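## 3. The small-studio corner

Most of what has been written on tidying in craft spaces is about big rooms with big cupboards, and I've never worked in one. My own interest (and Pieter Bakker's, who put up with my notes for the whole of June) is in the tiny painting corner, where everything you own has to live within arm's reach of the thing you're making. So for this part of the study we left the Hona classroom behind and looked at what happens when boards, a little easel, brushes or pencils and tape all have to share one patch of floor.

We had two questions. Where do people put things when they're told they can put them anywhere? And does hanging storage get used if it's hanging right in front of you? I was quite sure I knew the answer to the second one, and I was wrong, but I'll come to that.

The notes for the sessions came to 232 usable entries, after Mafalda Vilela and I had thrown out the ones we couldn't read (mostly mine, my handwriting is dreadful). We sorted each entry by object and by where it was resting: on the floor, in a container, in a basket, or being held. Figure 3 gives a good idea of the sort of layout we mean.

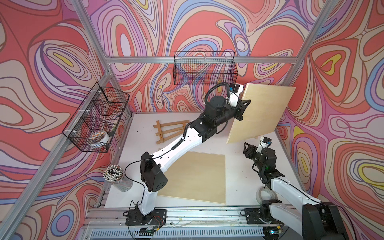
**Figure 3.** Painting corner with two square boards, one lying flat and one held tilted near the back; folded easel, container of pencils or brushes, tape, and wire baskets on the walls.

Look at the tape first, because tape is what got me interested. There's a clear roll on the floor and another, with an orange and white pattern, up in the basket on the left wall. We kept finding this split in our entries! Tape in use seems to drift downwards, and tape that has a home goes back to it only when somebody makes a point of tidying. Forkasent's booklet for evening classes tells people to keep all rolls together, and I used to say the same to my own students, but I've stopped.

The baskets are the part I got wrong. I expected both kinds to fill up at the same rate. Our entries say otherwise: baskets split into compartments picked up small things early on, while open ones often stayed empty for whole sessions, even when they were hung in the middle of the back wall where you can hardly miss them. Pieter thinks height matters more than the dividers do. We haven't got the data to settle it and we're still arguing.

Tall, thin things were much easier. Pencils and brushes went into a pot standing in a corner and stayed there, and I can't remember a single person asking where they should go. Boards were the real nuisance, as a board laid flat takes up the space you wanted for everything else, and a folded easel lying on its side doesn't help much either. Van Damme's layout chart suggests standing boards up along the back, and we try that in Section 4.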